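**Session 3 — Clearing and wiping down a work surface**

Welcome back, everyone, and thank you to Ilgın Avcı for lending me her notes from January, which I have borrowed from quite shamelessly. Last time we did floors. Today we stay at table height, and I promise it is more interesting than it sounds!

Before you so much as wet a cloth, please look at what is on the table and decide where each thing lives. Gloves go in the basket, bottles go upright on the shelf, and anything decorative (flowers, a bowl, somebody's lucky pebble) is lifted with both hands and put well out of elbow range.

Mix the cleaner in the small jug — 300 ml of warm water and one capful, no more. A stronger mix only leaves streaks.
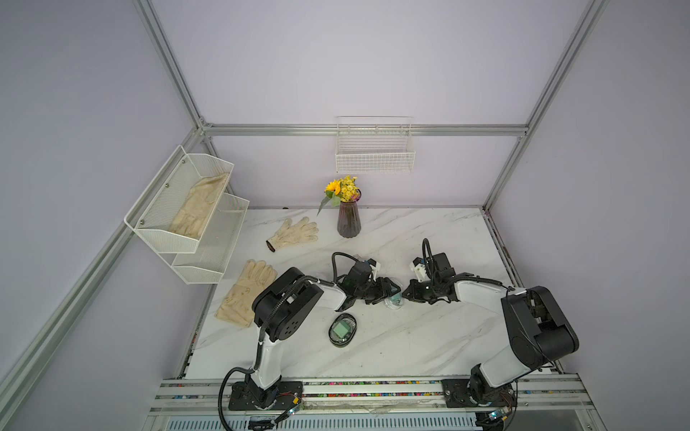

Marble patterns are lovely to live with and rather unkind to the cleaner, as grey veining hides a smear very well until the light catches it. Crouch down and look along the surface from the side. Small things left lying flat need the same sort of look: a clear plastic bottle on its side is easy to miss against a white top, and so is a white knitted glove towards the back, while the sunflower in its purple vase will always be remembered.

For next time, please read page 14 of the Falitz booklet and bring a pair of cotton gloves. Deepika Thomas has spares if yours have gone missing — do ask her before we start.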